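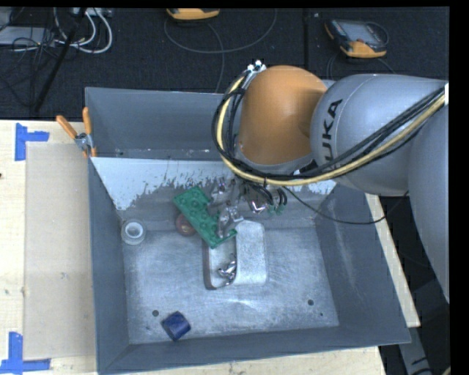
Figura 1. Célula de manipulação na oficina partilhada: braço KUKA com a garra sobre a caixa metálica, com uma mola de aperto presa ao bordo num dos cantos traseiros.

3. Montagem experimental

3.1 Estrutura e posicionamento da caixa

A célula foi construída numa oficina de uso partilhado, com a restrição de que toda a montagem pudesse ser retirada do posto sem ferramentas especiais. O braço trabalha sobre uma mesa de tampo de madeira clara, na qual assenta uma caixa metálica de paredes altas e inclinadas (Figura 1). A caixa não foi aparafusada ao tampo. A sua posição nominal é dada por referências no plano da mesa e verificada no início de cada sessão; no tampo, do lado esquerdo da caixa, há marcas de fita azul junto aos cantos exteriores de uma folha bege.

A opção por uma caixa usada, em vez de um recipiente novo de plástico, foi deliberada. O fundo apresenta riscos finos, manchas e zonas de reflexo intenso, e a superfície inclinada diante da parede traseira conserva um revestimento esbranquiçado com falhas, que deixam ver o metal mais escuro. Estas irregularidades degradam a segmentação por profundidade e aproximam o ensaio das condições de uma bancada real. O fundo tem ainda furos redondos, que o detetor inicial, treinado em imagens sintéticas, classificava com frequência como objetos escuros de pequena dimensão. O problema foi atenuado com uma máscara fixa, calculada com a caixa vazia e registada no referencial da mesa.

3.2 Garra e encaminhamento dos cabos

A garra, designada internamente por Sikora, foi montada na própria oficina a partir de peças metálicas maquinadas e de articulações de reaproveitamento. O desenho das articulações é de Emmett Lyons e sofreu 7 revisões antes da versão utilizada nos ensaios. A abertura é comandada em posição, com limite de corrente; não há sensor de força no punho, e a deteção de contacto faz-se pela diferença entre a posição pedida e a posição medida.

O feixe de cabos pretos e amarelos contorna a articulação laranja do punho e sobe pelo segmento cinzento seguinte. Este percurso limita a rotação útil do último eixo. Na primeira configuração, o planeador ignorava o feixe e gerava trajetórias com voltas completas do punho, o que obrigou a interromper 2 sessões. A solução adotada consistiu em restringir o intervalo articular no planeador e em acrescentar um volume de colisão cilíndrico à volta do punho. O volume é conservador e torna inacessível uma faixa estreita junto à parede traseira da caixa. Um cabo preto fino, que sai por baixo do punho e descai sobre a parte direita da caixa, não está representado no modelo; a sua flecha varia com a postura do braço e a modelação rígida revelou-se inadequada.

3.3 Conjunto de objetos

Os objetos foram escolhidos entre material disponível na oficina, sem acesso a modelos CAD. O conjunto completo, Kalura, reúne 13 objetos, dos quais apenas uma parte é colocada na caixa em cada ensaio. Inclui uma peça moldada de plástico verde com filas de relevos ou cavidades redondas, um rolo anelar branco e translúcido, um corpo cilíndrico azul-escuro e um objeto cinzento-claro alongado, de contorno arredondado. A peça verde é a mais exigente do ponto de vista da preensão: o recorte no bordo interior admite várias pegas estáveis, mas a extremidade estreita produz falsos candidatos. A dificuldade aumenta quando se sobrepõe a outro objeto, como sucede na Figura 1 com um corpo arredondado castanho-avermelhado.

O rolo coloca um problema distinto. O material translúcido devolve leituras de profundidade incompletas, pelo que a pose é estimada apenas a partir do bordo circular, mais claro, na imagem de cor.

3.4 Protocolo

Foram executadas 128 tentativas de preensão durante o mês de fevereiro, sempre com a iluminação geral da oficina e sem cobertura da célula. Antes de cada tentativa, os objetos são largados manualmente na caixa e a cena é registada pela câmara fixa. O módulo de perceção, Trudholm, devolve uma lista ordenada de candidatos; o planeador aceita o primeiro para o qual exista trajetória livre de colisão. Se nenhum for admissível, a tentativa conta como falha de planeamento e não como falha de preensão. A distinção é mantida em toda a análise da secção 4.

Considera-se bem-sucedida a tentativa em que um único objeto é elevado acima do bordo da caixa e aí mantido até ao fim do tempo de verificação. Os casos em que dois objetos são elevados em conjunto foram anotados à parte. A calibração entre câmara e braço foi repetida sempre que a mesa foi deslocada por outros utilizadores do espaço, e as tentativas realizadas entre a deslocação e a nova calibração foram excluídas.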